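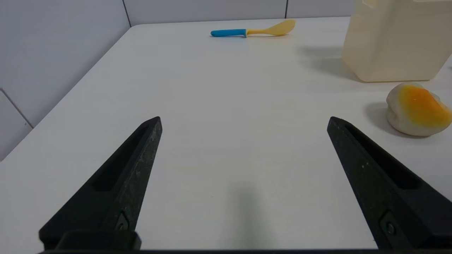 The Plinport Gossip Annual – paperback, 148 pages

So you want a year of celebrity news in one place, without the pop-ups! I started the Plinport blog because I couldn't keep track of who was feuding with whom, and the Annual grew out of my own messy notes. It covers film and TV stars mostly, with a bit of pop music toward the back, and it runs from one March to the next (awards season ends, I take a nap, then I start over).

What's in it

The big chunk is the month-by-month diary. Every breakup, every surprise wedding, every "we're just good friends" statement gets its own entry with the day it came out and where it was first reported. There are 728 entries this time and they're all in the index by surname, so when your sister swears that two co-stars were dating before the movie came out, you can look it up and be smug about it.

After that comes the Feud File. I wrote this one in the bathtub for the most part, and it's my favorite. It follows old fallings-out from the first unfollow to the hug at somebody's birthday party, and I've put in the ones that fizzled too. If a story was only ever a rumor, it has a little R next to it. If the star's own people denied it, you get a D. Some entries have both, and a couple have had both more than once!

Then there's the Grullero section. Grullero is the little film festival I go to every year, and I've put in my full carpet notes – who came with whom, who skipped the party, who wore the same green dress twice and looked fantastic both times.

The feel of the thing

I switched to Nurnov for the printing this year and I'm so happy with it. The paper is thicker, the ink doesn't come off on your thumbs, and the spine lets you lay the book flat next to your cereal. The cover is matte, so it will pick up fingerprints if you've been eating chips. A damp cloth takes care of that.

Type is a bit bigger than last year's. Plenty of you wrote in about that and you were right, I was squinting too. There's also a blank page after each month for your own notes, and please do write in it, it's not that kind of book.

Which version should I get?

The standard paperback is the one most people buy. The Janevski edition is the same inside, page for page, but it has a hard cover and a ribbon, and it comes with a fold-out chart of who has dated whom since the first Annual. The chart is big. I have mine on the back of the closet door and it still brushes the floor. You can't buy the chart by itself at the moment, sorry!

Shipping and returns

Orders go out within 3 working days. Postage is $10 for a single copy and I don't charge any more if you add a second one to the same order. If your copy shows up with a bent corner, send me an email with your order number and I'll mail you another. Books you just didn't like can come back too, as long as you haven't filled in the notes pages.

The Janevski edition is packed separately, so if you order both they may turn up on different days.

Corrections

I get things wrong now and then, and stars get back together after I've gone to print. There's a corrections page on the blog, last updated 3rd September, and you can print it out and tuck it inside the back cover. If you spot something I've missed, use the contact form and tell me which entry you mean. Links to where you read it help a lot – screenshots of a group chat, not so much.

Back issues

The last two Annuals are still in stock in paperback. The very first one is sold out and I'm not reprinting it (the index was a disaster).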